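The Jesent Bar Arm: A Skeptic's Notes After Three Months

I said in June that I would write up the Jesent once I had lived with one, and several of you have been poking me about it since.

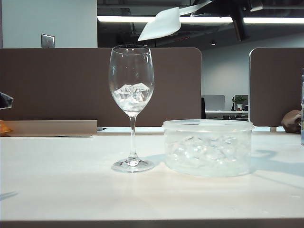

The short version is that I still don't know who should buy this thing. The long version is going to take a while, so get yourself something to drink (you'll be quicker at it than the Jesent is).

Some background for people who don't follow the small-arm market, and why would you. Jesent sells a tabletop arm with a two-finger gripper, a software subscription, and a stack of what it calls "service skills." You can buy skills one at a time or in bundles. The one that got all the attention in the spring was the beverage bundle: set a glass, fill a glass with ice, pour, garnish, clear. The pitch is aimed at hotel lounges, office cafes, tasting rooms, that sort of place. The pitch also says you can unbox it before lunch and be serving by the afternoon. I'll come back to that.

I don't own a hotel lounge. I share office space with a small company called Grunesia that does inventory software for restaurants, and Lenni Sjöberg over there wanted to know whether the thing was worth recommending to clients. I wanted to know whether it was worth making fun of. We split the trial fee and got the arm on a desk.

What you pay

The trial is $1163 for three months, plus shipping both ways. If you keep it, the trial fee comes off the first year of the software, which sounds generous until you find out that the first year of the software is $2358 and the hardware is leased separately. The lease price isn't on the website. You have to talk to a person, and the person wants to talk about your "volume profile" first. I asked four different ways what the lease would cost for one arm with one bundle and got a range wide enough to park a truck in.

I have complained here before about pricing you can't read off a page, so I won't do the whole rant again. But if a vendor can't tell me what one unit costs, I assume one unit is not what they want to sell.

Setup

"Serving by the afternoon" is true if you count the afternoon of the following week. Mounting it was fine. The hardware is well made, the cables are labeled, and the printed guide has been read by a human being at some point, which puts Jesent ahead of the last two arms I wrote about. Calibration was where the time went. The software wants you to run a touch routine, then a camera routine, then the touch routine again, and if the lights in the room change much between the two it complains and sends you back to the start. Our office has a dark open ceiling with fluorescents and not much daylight, so you'd think we would be the easy case.

Support was polite and slow. I dealt mostly with a guy named Thibault Pons, who knew the product cold and who I suspect was covering for three other people. He got us through it on a video call. When I asked him if most customers needed that call he said "a fair number," and I wrote that down.

The ice skill

This is the one I cared about, because ice is nasty. A cup is a cup. You can teach a gripper a cup. Crushed ice is a different shape every time you look at it, it clumps, it slides, it melts while your software is thinking, and then it freezes back together into a lump when you put the container away. And the thing you're putting it into is a wine glass, clear on all sides, with a stem you could snap by sneezing. A camera has a hard time with a clear glass. So do I, after a couple.

Jesent's demo video shows the arm filling glass after glass with a kind of dreamy confidence. The video doesn't show you where the ice comes from, how long it has been out of the freezer, or how many takes there were. I asked about takes. Thibault said he wasn't in marketing.

In our tests we kept the crushed ice in an ordinary lidded plastic food tub, and the glass stood near it. I wanted household stuff. Jesent will sell you a molded ice bin with a slot that guides the scoop, and I'm sure it works better with that, in the way that bowling works better with the bumpers up. But the brochure says "works with your existing glassware and containers," so that is what it got.

I ran 60 fills over the trial, with Lenni doing the scoring on the days he could be bothered. My rule was simple. A fill counted if the glass ended up with a sensible amount of ice in it, standing where it was supposed to be standing, with no more than a stray chip or two on the table and with no help from me. I didn't score for speed. Maybe I should have, because it would have been a bloodbath.

It passed a bit more than half of them. I went back and forth on whether to print the exact count and decided against it, because I changed the lighting and the tub position partway through and I don't want a tidy number from an untidy test ending up on somebody's slide. "A bit more than half" is what I'm comfortable saying.

The failures were more interesting than the score. Very few of them involved the glass, to my surprise. It was careful around glass, almost comically so, creeping up on the rim like a cat on a windowsill. The failures were nearly all about the ice. It would go for ice that had frozen into one piece and come away with nothing, then carry that nothing to the glass and tip it in with great ceremony and report success. This happened often enough that I stopped trusting the log. The log is what you would be looking at if you ran a lounge with one of these in it, so think about that for a minute.

The lid is another story. Opening a container is a separate skill. It's in the "prep" bundle, which was not in our trial, so I took the lid off and put it back on every single time. I mention it because the sales page talks about "end to end" beverage service, and one of those ends was me.

How much ice is enough?

You set the fill level with a slider that goes from "light" to "full." I left it on light for most of the trial, which is supposed to give you the bottom third of the bowl. When it worked it was decent at this. I'd like to be able to type in a weight. Jesent says weight is coming, and it has been coming since before I signed up.

A reader named Efthymia Theodorakopoulos wrote to me over the summer about the same slider. She helps run a tasting room, and they did the trial a little ahead of ours. Her complaint was that the setting is remembered per glass type, but the glass types are Jesent's own list, and if your glass falls between two of them the arm picks one and doesn't say which. I checked and she's right. Our glass was a tall tulip shape and I got two different fills out of the same setting depending, as far as I can tell, on which category it had decided on that day. She sent hers back.

What I liked

I'm not a monster. The motion is smooth and quiet. The stop button is big and does what it says, instantly, every time I hit it, and I hit it a lot. The fingers wipe clean in a few seconds. Updates came through without breaking anything, and one of them cut the pause before each move by a noticeable amount. If you've used cheap arms you will know how rare all of this is.

Against the others

People will ask about the Pappas, so: I had one on loan last year, and it's cruder and louder and the software looks like a tax form. It also costs less, the price is on the website, and when it missed a pickup it told me so. I would rather have an ugly machine that admits it dropped something. Wisley has announced a beverage package too, but I haven't touched it and I'm not going to review a press release.

Leonidas Karagiannis, who has left comments on this blog longer than anyone, argued under my last post that I'm holding these products to a standard no bartender would meet. Maybe. But a bartender who scoops air knows it. And a bartender can get the lid off.

So who is it for

Lenni thinks there's a customer in the office cafe business, somewhere that wants the novelty and has a staff member standing nearby anyway. Could be. At that point you are paying for an attraction, and I'd compare it with the price of a nice fish tank. For a place that wants drinks made, at the price I was able to piece together, I can't get the math to work. A person with a scoop does a tray of glasses in the time the Jesent does roughly 3, and the person also notices when the tub is empty.

What would change my mind: a published lease price, a log that knows when the scoop came up with nothing in it, and the lid skill moved into the bundle where it belongs. The middle one matters most to me. Thibault told me that failure detection is "on the roadmap," and I have no reason to think he's making that up, but I review what's on the desk.

The trial is up and the arm goes back once the return label comes through. I've asked for it twice. If you've had a Jesent running somewhere with real customers, for longer than a trial and without a support person on the line, please write to me. I'd like to hear from someone who kept theirs, and I'd especially like to know what they're paying.

Posted September 26, 2025. Filed under: arms, food service, things on my desk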